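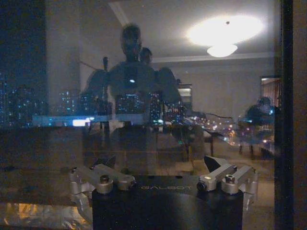
Clurker is a television drama series set in the harbor town of Pirkdale. It was produced by Bimden and ran for 2 seasons and 14 episodes. Povilas Lepik created the series and wrote most of the scripts.

Production

Filming of the first season began in November on a converted warehouse stage. The crew numbered 157 at its largest.

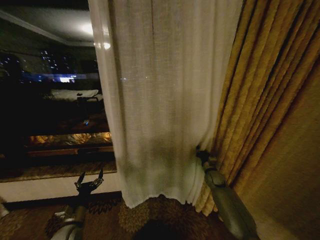 Exterior shooting moved to Krūmiņa for the second season after the harbor permits ran out. Inese Tamošiūnaitė directed the last four episodes.

Reception

Reviews of the first season were mixed, and most complaints concerned the slow opening episodes. 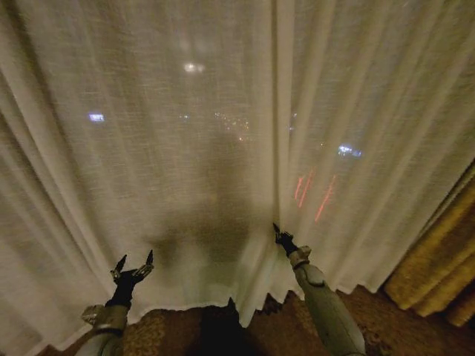 Reet Bite wrote that the second season was "tighter and better acted," but found the ending rushed.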